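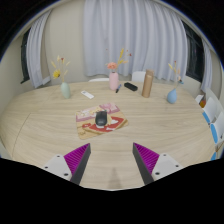

# How Do You Teach a Robot to Pick Things Up?

Reach out and grab the nearest thing to you. A pencil, maybe, or a cup. Easy, right? You probably didn't think about it at all!

Your brain was busy, though. It figured out how far away the pencil was, told your fingers how wide to open, and decided how hard to squeeze. You got good at that when you were a baby, by grabbing at spoons and blankets and the cat's tail until it all started to work.

Robots need practice too, and one way to give it to them is with a tool like the **Gralier**.

## So what is a Gralier?

The Gralier is a robot hand with no robot! A person holds it and uses it to pick things up, a bit like those long grabbers people use for litter. It has two fingers that open and close, and a camera that rides along and watches everything the fingers do.

Say you use it to pick up a spoon. The camera records the whole thing: the spoon getting closer, the fingers opening, the squeeze, the lift. One recording like that is called a **demonstration**, or "demo" for short. Later, a computer studies the demos and looks for patterns. If all goes well, a real robot arm with the same kind of fingers can use those patterns to try the job by itself.

It's a lot like learning to tie your shoes by watching somebody else's hands. You'd have to watch pretty closely, and more than once!

## Why are the fingers purple and stripy?

The stripes are ridges, and they are my favorite part. Run your thumb across the bottom of a sneaker and you'll feel something like them. The finger pads on the Gralier are made to bend a little when they press on something, so they can fit themselves against a curved side. Two hard, flat sticks would have a tougher time with that. (Try picking up a grape with two rulers. Then try it with two kitchen sponges.)

A computer mouse is a great thing to practice on. It has a rounded back and smooth sides, and it has a front and a rear, so the robot has to learn which way it's pointing.
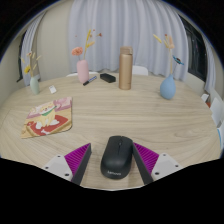

*Got it! One finger on each side of the mouse, with the cat mouse pad over on the left.*

## Why leave other stuff on the table?

Look at your own desk. Is the mouse the only thing on it? Mine has never been that tidy!

Robots that work in homes and offices will meet vases, pens, chairs and curtains. If a robot only ever saw a mouse on a bare table, a vase of flowers might confuse it. So it helps to practice with other things close by. People also move the mouse to new spots and turn it different ways between demos.

## How many demos does it take?

More than you'd want to do before lunch. Kulap Ruangrit, who helps test the Gralier, likes to record 500 demos of one small job before she lets a robot arm have a go. For a trickier job she goes up to 1,000.

"My arm gets tired," she told us, "so we take turns. Lertchai does the ones that go wrong, and he's very good at those."

Lertchai Ongart says that's true. He also says a fumble can be useful, as long as you catch the thing and try again, and the robot can learn how to fix a mistake.

## Try it yourself

You can be the robot! You'll need a partner, kitchen tongs with soft ends, and 6 small things that won't break.

1. Spread the things out on a table.
2. Pick one up with the tongs and set it down somewhere else.
3. Now close one eye and do it again. Was it harder to tell how far away the thing was?
4. Close both eyes and let your partner tell you where to move. "Left a bit, down, squeeze!"
5. Swap places.

## Words to know

**Gripper:** the part of a robot that grabs things.

**Demonstration:** showing how a job is done, so that someone (or something) else can learn it.

**Sensor:** a part that lets a machine notice the world. A camera is a sensor, and your eyes do much the same job for you.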